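Dandow: a practice house for robot hands

Suppose you want to teach a robot to set the table. A real robot arm costs a lot of money, and while it is learning it makes mistakes. It might squeeze a cup too hard or knock a plate onto the floor. You would need plenty of plates.

Dandow is a computer program that lets a robot practice without breaking anything. It is made by a small company called Groditz, and it is sold to schools and robot clubs. You install it on an ordinary computer. Inside the program there are rooms with furniture, dishes, pictures and other things you might find in a house. There is also a robot arm with a gripper on the end, and you can move it with the keyboard or write a short program to move it for you.

This kind of make-believe world is called a simulation. The computer works out where everything is, how heavy it is and what should happen when two things touch. Then it draws the result on the screen. Many of the views in Dandow look out past the gripper, so you see the two fingers at the bottom and the room beyond them.

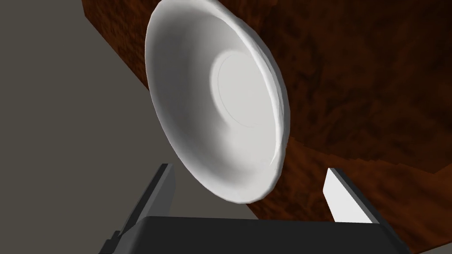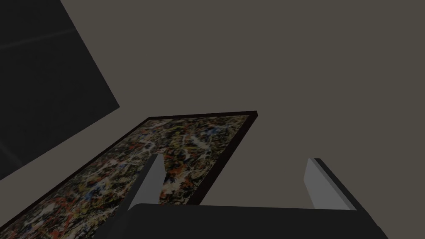
Views from the gripper, with its two fingers open.

A gripper like this has no thumb and no fingertips that can feel. It has two fingers that move together and apart. To pick something up, the robot has to bring the hand to the right place, turn it to the right angle and close the fingers. If the angle is wrong, the object can slip away.

Dandow comes with 40 lessons. The first ones only ask you to move the arm from one spot to another. Later you choose where to grip an object, and the program tells you if your plan worked. If it didn't, you press Reset and the room goes back to the way it was. You can try the same move 100 times if you want to.

Mahsa Bahrami teaches fifth grade in Veninville and used Dandow with her class for a month. "The first lesson took us 15 minutes," she said. "Lesson nine took us until Tuesday."

There are some things we didn't like. The instructions use a few hard words, such as "coordinate", before they explain them. The program also runs slowly on older computers – ours stopped twice. And you can't add your own objects yet.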